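2019-10-18

I own a table I'm not allowed to eat at. I made the rule myself, after the thing with the toast, and I have broken it only twice, both times with crackers, which I consider a dry good.

It's the big brown one. I bought it from a restaurant supply place in Prirport that was closing, and I bought it because it was large and the man kept lowering the price while I stood there trying to work out if it would go through a door. Silence is a wonderful negotiating tool if you're bad at geometry. It did go through the door. It went through on its side, with two of us on one end saying "your left" at each other, and it has taken up the better part of the back room ever since.

The plan was ink. I've been making ink from things that fall out of trees or off vegetables for 362 days, according to the first entry in my notebook, and for most of that time I did it in the kitchen in jam jars. The kitchen is a bad place to make ink. Everything you use for ink looks like something you'd use for food, and the ink itself, in its early stages, looks a lot like stock. I'll leave it there, except to say that walnut hull has a flavor and you don't need to know it.

So, proper glassware. I'd resisted for months on the grounds that a person who buys beakers is one step from owning a lab coat and two steps from explaining pH to guests. Then Shirin Talebi, who taught the bookbinding class I took and is the reason I have any of these problems, looked at my row of jam jars and asked which one was the oak gall. I didn't know. One of the labels said "brown." The one next to it said "brown 2." She was very nice about it.

I ordered from Azimi, who sell school surplus and will happily ship you half a classroom. Twenty-seven dollars for a box of mixed glass and a rack. I had pictured a box of beakers. What I got was a few beakers and a lot of test tubes, and I've since had to develop opinions about test tubes.

My opinions about test tubes are as follows. They can't stand up. That's a big flaw in a container! A mug can stand up. A test tube needs a rack, and then the rack needs a spot, and then you take a tube out to look at it against the light and can't put it down anywhere, so you walk around holding it like a candle at a vigil. I answered the phone holding one last week. I was on hold for a while. It was with me the whole time.

Beakers, on the other hand, I love without reservation. They have a little spout. They have numbers up the side, so when I pour something I can write the number down and look like I meant it. My notebook from the jam jar period says things like "a good glug." My notebook now says "60 ml," and the ink is no better, but a stranger could make the same bad ink, and I'm told that's science.

Tweezers turned out to be the thing I use most. I bought strainers, a funnel and a stack of coffee filters, and what I do all evening is pick bits out with tweezers. Leaf bits, mostly. Once a very small beetle, who had been in there a while and had gone a lovely color.

Then there's the lamp, a Plemow, white, with a cone shade. It gives a decent light and has far too much cord. I've tried routing the cord behind the table, under the table and along the edge with tape. It always ends up on top again, in loops, in the exact place I want to slide something. I have a recurring thought about catching it with my sleeve and taking the whole evening's work to the floor, and so far I've dealt with this by rolling up my sleeves. A clip would cost almost nothing. I've been meaning to get a clip since spring.

And a cloth, always a cloth. I keep a green microfiber one folded on the table and I'm strict about folding it, because a folded cloth says "workspace" and a crumpled one says "spill." I used to use old T-shirts, and every one of them had a previous life as a T-shirt I liked. The microfiber has no sentimental value. It still has its tag.
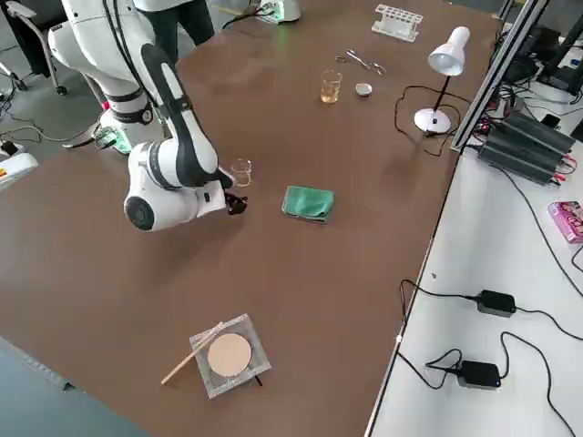
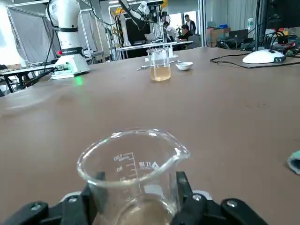
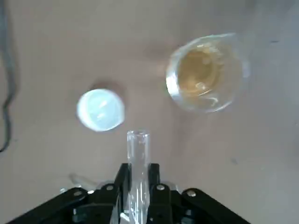
The thing I keep getting wrong is how much room to leave. When you have a big table you assume you have a big table. But glass spreads. You put one beaker down and you want a hand's width around it, then a place for the lid, then a place for the thing you just stirred with that's now dripping, and soon you're reaching over one full vessel to get to another one. My mother had a rule about never reaching across a pan. I thought it was about manners.

So I've started keeping a dead zone. The front of the table, the strip nearest me, is for whatever is in my hand and nothing else. It gets violated constantly. I came in yesterday and there was mail in it.

I've also begun writing down what's in each beaker before I walk away. This sounds like something I should have learned from "brown" and "brown 2," and yes, fine. In my defense, you never think you'll forget. You stood there and made it, it was the only thing on your mind for an hour, and then you go make a sandwich (in the kitchen, per the rule), and come back to a liquid. Weld? Onion? Tea from some earlier, lawless time? I now use a grease pencil, straight on the glass, which wipes off when you want it to and also when you don't.

Onion skin, by the way, is the one I'd tell anyone to start with. It's free, it smells fine for the first half hour, and if you ask nicely at the grocery store they'll let you scrape the loose skins out of the bottom of the bin. They will also remember you. I get waved at in produce. The ink is thin, and it fades if you leave it in a window, so don't write anything on it you plan to be held to. I wrote Shirin a thank-you card with a batch in the summer and she reports that I'm now thanking her for "the" and "very much."

Gum arabic helps with the thinness. Too much gum arabic and the pen sticks to the page, and there's a noise when you lift it that I don't care for. I'm somewhere between those two outcomes at present. The last batch was closer to varnish.

Still to do before November, when the walnuts are properly over and I have to live on whatever's in the freezer: get the cord clip. Find a second rack, or give away some tubes, and if you live near me and want test tubes please get in touch, I'm not being polite. Relabel the freezer bags, which are my next "brown" situation in waiting. And sand down the corner of the table where it met the door frame, because I said I'd do it the week it came in, and I've been snagging the same sweater on it ever since.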